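阅读时间：8 分钟

Trusari 双门矮柜，用了大半年的一点实话

先说结论，赶时间的看这一段就行。能买。别买最便宜那档。自己装的话留一个下午，电动螺丝刀调到最小扭矩，不然板子要哭。好了，下面是啰嗦的部分。

去年六月搬的家，客厅一面墙空着，堆了一地东西。路由器、棋盘、两箱没拆的书、缝纫机的脚踏板。看了差不多一个月的柜子，实木的贵，铁皮的冷冰冰，藤编的我家猫会当成抓板。最后在 Trusari 和 Jiller 之间来回摇摆。Jiller 便宜一截，827 对五百多，差价够吃好几顿火锅。但是 Jiller 那个样品我在店里推了一下，晃。是真的晃，不是心理作用。店员说靠墙放就好了。我不想买一个得靠墙才站得住的东西。

所以买了 Trusari，827 块，运费另算，送到楼下不上楼。两个纸箱，长的那个特别沉。我一个人拖上三楼，中间歇了两回，邻居开门看了我一眼又关上了。

包装没得挑。边角都有护角，板和板之间垫了泡沫纸，五金件按步骤分袋，袋子上印着号。这个必须夸，以前装过别家的，所有螺丝混一袋，倒出来像一碗杂粮饭。

说明书就差点意思了。只有图没有字，图还小，第六步的左右侧板画得几乎一模一样，我装反了一次，拆了重来。后来去论坛上翻，发现装反的人一大把。有个叫 Min-kyu Ra 的网友自己画了一份补充图，把预埋孔的朝向标出来了，比原厂清楚得多。建议装之前先搜来看。
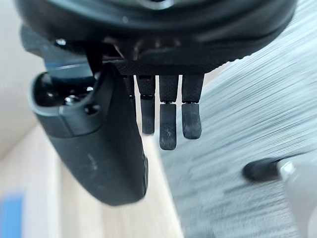

螺丝是常见的偏心件加木销那一套，拧到位有个明显的停顿感，别再使劲。我第一颗就拧过头了，板面鼓了个小包，好在朝里，看不见。木销配合偏紧，要用橡皮锤，没有的话拿本厚书垫着敲也行。背板是插槽的，薄，最后钉几颗小钉，钉之前一定量一下对角线。我没量。结果整个柜子歪了一点点，两扇门一高一低，调铰链调了快一小时才调回来。

尺寸方面，深度比网页写的略深，多出来大概一指。网页上那个数应该没算门板。我原来算好放扫地机充电座的位置就不够了，充电座挪去了餐桌下面。买之前自己把门板厚度加上，别学我。

层板高度 4 档可调，孔打得整齐。我只用了最低和倒数第二档，上面放矮东西，下面放高的。层板托是塑料的，看着不放心，但是到现在没断。放书的话我还是建议换金属的，五金店几块钱一包，孔径通用。我换了一层，另外一层懒得换。

承重，官方标每层 50 斤。我没称过，但下层塞了缝纫机和一摞杂志，层板中间目前看不出弯。朋友家同款放了黑胶唱片，说有一点点下沉，拿直尺比才看得出来。唱片是真重，这个不能全怪柜子。

说说颜色。网页叫“北欧浅橡”，到手我觉得跟橡没啥关系，别被名字骗，按实物选。白天和晚上看又是两回事，暖光灯底下更偏粉。我太太一开始嫌，说像化妆品柜台，看了两个礼拜说其实还行，跟地毯挺搭。家里要是冷灰调的，建议先去店里看样板再下单，网页照片调过色，跟实物对不上。
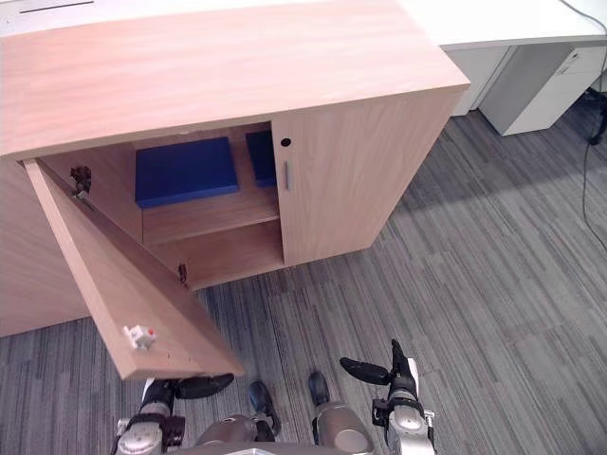 顶面能放多少东西，取决于你有多爱乱放。我们家是钥匙、快递单、没吃完的饼干，三天就满。所以立了规矩，顶上只许放一盏灯和一盆绿萝，其它一律进柜子，执行情况嘛，时好时坏。真要买浅色木纹顶板的，注意像图上这种纹理淡、横着走的面，水杯印子擦不干净的时候其实挺显眼，不像深色的能藏。我试过的办法是湿布先擦一遍，马上拿干布再擦一遍，别让水在上面待着。油渍用一滴洗洁精，够了。千万别用魔术擦，我在角落试过，磨出一块哑光的，到今天还在那儿。杯垫买了一套，没人用。

门是重点，单独说。双门对开，拉手是门边一条竖的银色细杆，不好捏。新的时候很紧，老人抠起来费劲，我妈来住的那几天直接用一把勺子撬，我看得心惊肉跳。后来在网上配了 Seok 家的小皮拉手，自粘的，两个，贴上去也不难看。粘性还可以，夏天掉过一次，重新粘了一回就没再掉。如果家里有老人或者手指不太方便的，直接一步到位配拉手，别等。

铰链是普通的，没有阻尼。关门会“啪”一声。半夜找东西的时候特别响。可以加缓冲垫，那种透明小圆粒，一板很便宜，四个角一贴，声音小一大半。厂家要是出厂就送一板，我给它加一星。

气味。刚拆开有板材味，不算刺鼻，通风了差不多两周基本没了。我把门全打开，柜子里放了几包炭，有没有用不好说，图个心安。检测报告客服可以发电子版，要主动要，不要不给。鼻子灵的人建议装好先放阳台。

售后。左门到手有一处磕碰，指甲盖大小，拍照发过去，客服 Gasodlow（是 Trusari 外包的那家售后，回邮件署的这个名）隔天回，让我选补发门板还是退 60 块。我选了退钱。磕的地方拿同色修补蜡抹了抹，蹲下来凑近才看得见。态度可以，就是同样的照片让我发了三遍，每次换一个人接。

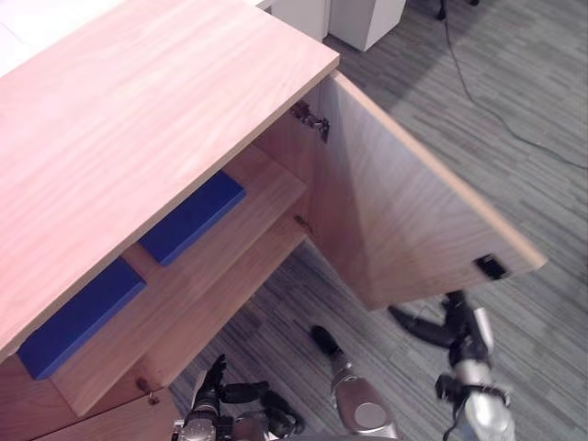

再补一个好多人私信问的，门打开占不占地方。占。装在过道边上的一定先拿报纸剪个门板大小铺地上试试，我有个同事没试，现在他家那扇门只能开一半。还有就是关不严的问题，多半不是铰链，是磁吸没对上。图里门板内侧靠下角那种黑色小方块，看样子就是磁吸片一类，柜体那边得有个东西跟它对齐，差一点点吸力就差很多。松开柜体那侧的螺丝，前后挪一挪，关上试，再拧紧，五分钟的事。先别急着找客服。

也有人问能不能两个叠起来。不能，说明书上唯一画了大红叉的就是这个。并排放可以，但是地面不平的话中间会有缝，脚钉的调节范围不大，我家地板斜得厉害，垫了张折过的硬纸板才平。

防倾倒的那个绑带，请装。矮柜也请装。我一开始嫌打孔麻烦，后来侄子过来玩，整个人挂在门上晃，当天晚上我就把墙打了。绑带包里自带，膨胀螺丝也带了，钻头要自己有。

和 Jiller 再比一下。后来在朋友家用过他们那款几天，说句公道话，门关起来比 Trusari 轻，顶板也更耐刮。就是晃。租房、住一两年就走的，Jiller 够用，省下来的钱干点别的。自己的房子，东西又重，我还是投 Trusari。

缺点再集中吐槽一下：说明书、拉手难捏、没阻尼、深度标得含糊。优点：稳，包装用心，五金不缺件，层板孔位多。打分七分半。要是打折了就是八分。

下次写那个折叠梯子，已经买了，还没拆，箱子在门口挡了好几天路。

读者留言

绿萝三号：装反侧板的举手。我装反了两次。

Grethe Hjaltadóttir：谢谢作者，我中文是自学的，看得慢但是都看懂了。我们这边潮，用了一个冬天背板鼓起来一点，建议离墙留两指的缝。

阿条：修补蜡求个颜色号，我那个买来抹上去像膏药。
　　作者回复：我是两根混着用的，浅的打底，深的点一下，号被我撕掉了，不好意思。

老周不吃姜：不装绑带的家长真的心大，支持楼主多说几遍。

M.：魔术擦那段看晚了……已经擦了。

联系与投稿请用站内信｜© 2026 年 4 月｜转载请注明出处｜返回顶部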